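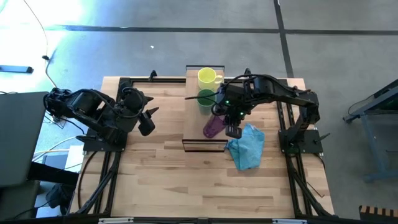
June
By the Kadenska Analytical Group
25 shares | 7 comments

5. Water of crystallisation in stored salts

The earlier sections of this paper dealt with salts taken from freshly opened containers. Teaching and works laboratories seldom have that advantage. A jar of hydrated salt may be opened many times over several terms, and the formula printed on its label describes the contents as they were when packed. The present section considers how far the water content of such salts departs from the label, and what this means for solutions made up by mass.

Two salts were chosen. Copper(II) sulfate pentahydrate is widely regarded as stable in ordinary room air, while sodium carbonate decahydrate is known to lose water readily and to fall to a white powder at the surface. Both were held at the Fangate and Warnell stores under the usual conditions of each site. The Fangate store is heated and dry in winter. The Warnell store is unheated and shares a wall with a wash room, so that the air there is often damp. Portions were drawn from the top and from the middle of each jar, and the two were kept separate throughout.

Water content was found by loss of mass on heating. A portion of 5 g was weighed into a dry crucible, warmed gently at first to avoid spitting, and then heated to constant mass. In the case of the copper salt the upper temperature was kept well below that at which the sulfate itself begins to break down, as any loss of sulfur trioxide would be wrongly counted as water. Crucibles were cooled in a desiccator before each weighing. Anhydrous copper sulfate takes up moisture quickly, and weighings made after even a short delay on the open bench were rejected and the portion repeated.

In all, 873 portions were carried through to constant mass. The results for the copper salt lay close to the value expected from its formula at both stores, and no difference was found between portions from the top of the jar and those from the middle. For the sodium salt the picture was quite different. Portions from the top of the Fangate jars contained markedly less water than the formula requires, and the spread between jars was wide. Portions from the middle were nearer to the expected value but still fell short of it. At Warnell the loss was much smaller — in several jars it could not be told apart from the error of the method.

A further set of sodium carbonate portions was spread in open dishes at 25 °C and weighed daily for seven days. Loss was rapid at the start and then slowed, as shown in Figure 5. The shape of the curve is consistent with the formation of a lower hydrate, and the crystals lost their clear faces early in the trial. No attempt was made to identify the solid at each stage, and the curve alone should not be read as proof that a single hydrate was present.

The effect on solution strength follows directly. When a salt has lost part of its water, a given mass contains more of the anhydrous compound than the label suggests, and a solution prepared from it will be stronger than intended. The error is always in the same direction, so repeating the weighing with the same jar does not reveal it. Where the solution is afterwards standardised against an acid of known concentration the matter is easily put right. Where it is used as made up, the error passes unseen into every later result.

The method of Aaltonen, in which the stored salt is mixed thoroughly before sampling, was also tried. Mixing reduced the spread between portions from one jar but did not bring the mean any closer to the formula value. It also exposed fresh crystal to the air, and jars that had been mixed lost water faster afterwards than those left alone. We therefore do not recommend it for salts that effloresce. The anhydrous form, dried in an oven and cooled in a desiccator before weighing, remains the better starting material for work of this kind.

One limit of the present work should be noted. The humidity of the two stores was read once each Monday and was not logged between readings, and short dry spells at Warnell may have been missed.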